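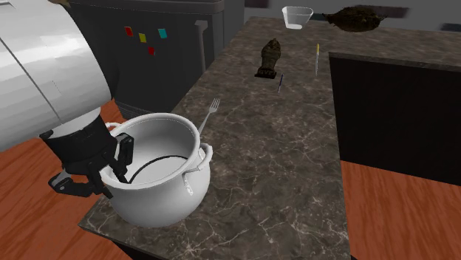
Ultan Heffernan reckons you should never record a single demonstration until you can do the task ten times in a row without looking at your hands. I read that in his comment under my last tutorial and grumbled at it for an evening, and then I tried it, and my next batch was so much cleaner that I've rewritten this whole page around his advice. So thank you, Ultan!

The job this time is picking up a pot in a simulated kitchen, with one arm and a two-part controller on my desk. I call my setup Koster (the arm, the kitchen and all the scripts together, because I was tired of typing "the sim folder"). You don't need mine. Any simulator that lets you drive an arm by remote control and save what it does will be fine.

What you need before you start

A hand controller or a 3D mouse. A keyboard works too, but it's slow and your wrist paths come out looking like staircases.
A simulator that records joint positions, gripper opening and the camera view on the same clock.
A button for "save" and a different button for "throw away". Put them far apart. Mine used to be next to each other and I lost a lovely run that way.
A chair you like.

Step 1: Decide what counts as done

Write it down before you touch the controller. My line for the pot says: "Pot lifted clear of the worktop, level, held for two seconds." The first time round I hadn't written anything, so half my runs stopped as soon as the pot left the surface and the other half carried on wandering about with it. The trained arm learned a bit of both and it was a mess.

Step 2: Choose one grip and stick to it

There are loads of ways to get hold of a pot. You can go for a side handle, you can pinch the wall with one finger inside and one outside, or you can try to hug the whole thing if your gripper opens wide enough (mine doesn't). I pinch the wall. One finger goes over the rim and down inside, the other stays outside, and I close slowly.

Pick one and use it for the whole batch. If you want handle grips as well, make them a separate batch with its own name. I mixed the two once, and the arm would head for the gap halfway between the handle and the rim and close on thin air.

Step 3: Slow down for the last bit

Come across the kitchen at whatever speed you like, but halve it once the fingers are near the rim. I turn the controller scaling down to 40 per cent at that point. It feels silly, like parking a lorry, but that little stretch is what the arm finds hardest to copy and you want plenty of recorded steps in it.

Watch the outside finger! It's easy to stare at the one going into the pot and forget its partner, which then knocks the side and shoves the pot along. If that happens, bin the run. Don't nudge the pot back and carry on, unless you're deliberately recording recoveries (I do those later, see step 5).

Step 4: Close, wait, lift

Close the gripper and then do nothing for a moment. I count "one and two" under my breath. The pause gives the simulated contact time to settle, and a shiny curved wall needs that more than a box does. Then go straight up. Tilting while lifting looks more natural, but mine slipped nearly every time I tried it.

Step 5: Record the batch

I do 30 clean runs with the pot shifted and turned a little each time, then 18 more where I start from a bad spot on purpose: too high, too far to one side, wrist turned the wrong way. Those are the recovery runs, and they made more difference than anything else I've changed this year.

Move the clutter as well. Cutlery, pens, ornaments, whatever your kitchen comes with, shuffle it all between runs so the arm doesn't decide the fork is how you find the pot. Take a break after 20 minutes or so. My paths go wobbly when I'm tired and I can't feel it happening, though it's plain as day on playback.

Step 6: Watch everything back

Yes, all of it, at double speed. I look for long pauses where I was scratching my nose, fingers passing through the pot wall (simulators do this, keep an eye out) and lifts that ended early. I usually throw out a handful.

If it doesn't work

Arm stops above the pot and hovers: you probably hesitated there yourself. Trim the pauses or record again.
Grips too early: your closing point varies too much from run to run. Go back to step 3.
Fine on the left, hopeless on the right: check where you put the pot. I always favour the side nearest the arm without meaning to.

Kevin Mulligan has asked whether the same batch can teach the arm to carry the pot to the hob. Not by itself, no. I'm recording the carrying part separately and I'll put it up in January, along with my controller settings.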